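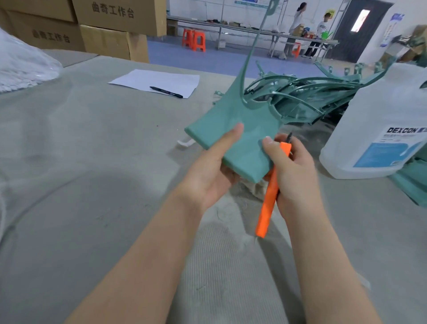
Elínborg Zoëga wrote to ask how on earth one keeps a modelling scene tidy when it has been growing for months, and whether it's worth going back to sort out an old one or better to leave it be and start the next one properly. She had opened her harbour scene, the one she calls Skarnesell, and found 82 objects in it called "Cube" with a number on the end. I sympathise enormously, as I've had worse, and my answer is to sort the old one, but only the parts you're going to touch again. The rest can go on a hidden layer and sleep.

So this month's workshop tips are all housekeeping for the 3D bench. They should work in whichever program you use, though the menus will have different names.

## Naming things

Name an object the moment you make it, before you've moved a single point. It feels fussy for the first evening and after that your fingers do it by themselves. I put the big thing first and the small thing after, so *boat_hull*, *boat_mast*, *boat_rail_left*, and then the list sorts itself into sensible families and you can fold away everything that isn't the boat. Do the materials too! A material called "Material.014" is a horrid thing to meet in the dark months, particularly if you've used it on both a door and a fish.

If you're rescuing an old scene, hide everything, then bring things back one at a time and name each as it appears. Put the kettle on first.

## Scale, before anything else

Set your units at the start and put something of a known size in the scene. I use a plain box as tall as a doorway, painted a nasty pink so that I can't possibly render it by accident (I have, twice). Model everything else around it. In my Sikdale cottage I didn't bother, and by the time I got to the stairs the treads came up to the poor occupant's knees.

When you've resized an object, freeze or apply the scale while you remember. Uneven bevels are very often nothing more than an object that was stretched in one direction and never told about it.

## Saving

- Save a new numbered copy whenever you finish something you'd be cross to lose.
- Keep textures in a folder beside the scene and use relative paths, so the whole lot can be moved to another disk.
- Before a big change - joining meshes, collapsing a modifier stack, anything with the word "apply" in it - save a copy and put the reason in the file name. *kiosk_07_before_join* has rescued me more than once.
- Once a project's finished, keep the last few copies and let the rest go.

## Stray points and inside-out faces

Every mesh gathers fluff. Merge points that sit on top of one another, using a very small distance to begin with, and look at the object all round afterwards, as a greedy setting will happily weld your window shut. Then turn on the face direction display and flip whatever is facing the wrong way. I do this last thing before I stop for the night, in the same spirit as wiping down the cooker.

Faces left inside a solid object are the other thing to hunt for. If you've pushed a chimney through a roof and joined them up, there's probably a bit of roof still sitting in the chimney. Cut the view in half with the clipping plane and have a look in.

## Keeping the count down

I like to give myself a number to stay under. For the Dimance street kiosk it was 3000 faces and I finished on 3191, and went back for the difference, which was all in the door handle. Handles, knobs, hinges and bolts are where the faces go. Round things that will only ever be seen from across a street can have far fewer sides than you think, and the same is true of the back of anything. Copy the object, be quite brutal with the copy, and look at them side by side from the distance your camera will be. If you can't tell which is which, keep the brutal one.

Use linked copies (instances, in some programs) for chairs, railings, roof tiles and so on. You'll mend one and they'll all be mended.

## Cameras and lights

Lock your camera once you're happy with it, and make a second one for wandering about with. For little rooms I start at 35 mm and only go wider if I really must, as the walls begin to lean out and the furniture nearest you gets awfully large.

Light the scene in plain grey before you hang a single texture on it. I give every material one flat clay override, put in the main light alone, and get the shadows falling where I want them. The Kárason boathouse spent weeks looking muddy and I blamed the timber texture the whole time, when there was an old lamp left switched on underneath the floor. Name your lamps as well, please, and say where they are: *lamp_window_east* is easy to find again.

Elínborg also asked about smoothing groups, and that needs more room than I've got left, so I'll do those with the tips on hard edges next time.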